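Home About Products News Careers Contact

Tralthorpe Automation to Offer Handheld Grippers on Fixed-Term Lease

2021-05-22
By the Tralthorpe Press Office

NALSIDE. Tralthorpe Automation will begin leasing its handheld grippers to small firms and training centers that want to plan for automation before they commit to buying a robot arm. The lease covers the gripper, its camera mount, a charging dock and spare pads, and runs for six months. Customers may end it, renew it or put part of what they have paid toward a purchase.

The company has sold handheld grippers outright for several years. Most inquiries in that time came from buyers who had money set aside for one piece of equipment and were unsure which piece it should be. A firm might ask for an arm, then learn that the floor space, the wiring and the staff hours would cost more than the arm itself. Others bought a gripper for one job and left it on a shelf when the job was done.

Under the new plan, a customer pays $141 a month for each gripper. A setup fee of $600 is charged once per site, no matter how many grippers are leased. The fee pays for delivery, a half day of training and a written planning sheet. The sheet lists the tasks the customer wants to look at, the hours set aside for each one and the costs that would follow if the work moved to an arm later. Power, mounting, guarding, network cabling and yearly service each have their own line.

Tralthorpe tried the lease with a small group of customers in April. Four sites took part, including the Castaño repair shop and the training rooms at Ison. Each site kept its own list of tasks and its own record of hours. Two of them have since placed orders under the full plan. One has put off its purchase of an arm until its next budget year and will keep its grippers in the meantime. The last is still reviewing its figures.

The trial led to several changes. Spare pads were first sold separately and are now part of the lease. Training was cut from a full day to a half day, with a second visit available on request. The planning sheet now has a line for storage and for time spent moving furniture and equipment, which most of the sites had left out of their budgets.
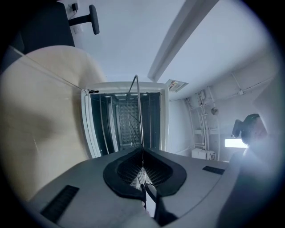
Customers are asked to choose their work areas before delivery and to send the company a simple floor plan with the outlets marked. Ordinary offices, workshops and classrooms are suitable. Sites that plan to use the grippers in more than one room should say so when they order, as the training visit is scheduled by room.

Damage from normal use is covered. Lost parts are billed at the list price. Software updates are included for the length of the lease, and recordings made with the gripper remain the property of the customer.

Orders are open now through the Nalside office. Delivery takes roughly four weeks from the date the signed lease is received. Price sheets, lease terms and a blank copy of the planning sheet can be requested from the sales desk through the Contact page.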